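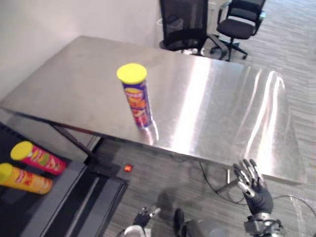
Chips on the steel table, yellow lid and all.

March 2, 2018

I meant to go to bed early and instead I have been sitting at the kitchen table with the radio turned low, listening to people argue about steel. You will have heard it by now, I suppose, whoever you are that reads these pages (hello, Emiko, I know it's mostly you). Tariffs on steel and aluminum, announced yesterday, and every voice on every station already sure of what it means. I am not sure at all. I have worked in the purchasing office at Drasby for long enough to know that when the price of metal moves, my phone rings, and today it rang from the moment I hung up my coat.

The first call was Boersma, who sell us our sheet. They were very polite and very sorry and they would not hold the December quote past the end of the month. I said I had it in writing. They said yes, they could see that, and would I please look at the second page. I looked at the second page. There is a line in there about changes in duties that I must have read in December with a mince pie in my other hand, and there it sits, plain as anything. So that was my morning.

Afia Nyarko came down from accounts after lunch with her big green folder and we went through the open orders together. We have 349 of the small cabinets promised to Rornemel at the old price, and they go up to Canada, so now we have to wonder about that direction too. Will Canada be let off? Will they put something on our goods in return? One man on the radio says certainly and the next man says never, and they both sound as if they had just come from lunch with the prime minister. Afia wanted to work it out three ways and we did, on the back of an old delivery note, and I didn't care for any of the three. She did say that the shipping terms are better than she remembered, and I will take that and be glad of it.

I should put down here, so I remember it later, that I am of two minds. My father worked in a mill for most of his life and he would have stood up and cheered yesterday, and I can hear him doing it. He used to say that a country that can't pour its own steel is renting its own front door. I loved him dearly and I think there was something in that. But he never had to buy the stuff! There are 80 of us at Drasby and we don't pour anything, we bend it and weld it and paint it, and if our sheet costs more than the other fellow's then I don't know who is standing up to cheer for us.

Emiko telephoned this evening – her usual long call, bless her – and she thinks it will all be bargained away by summer. She has followed these things since her days at the freight office and says the first number is never the last number. Then we talked for a good while about her new choir and whether the hall is too cold, and I felt a great deal better.

I read two chapters of Dimness, too, which she lent me in December and which I keep promising to finish. I'm on page 90 and still don't know who the uncle is.

Tomorrow I have to write to Rornemel. I think I'll tell them just how it stands, that we will honor what we promised and that the next order will need a fresh quote. Afia says to wait until the thing is signed. She may be right, but I'd rather they heard it from me. The letter is half written in my head already, and the kettle is on again, so you can see how well the early night is going.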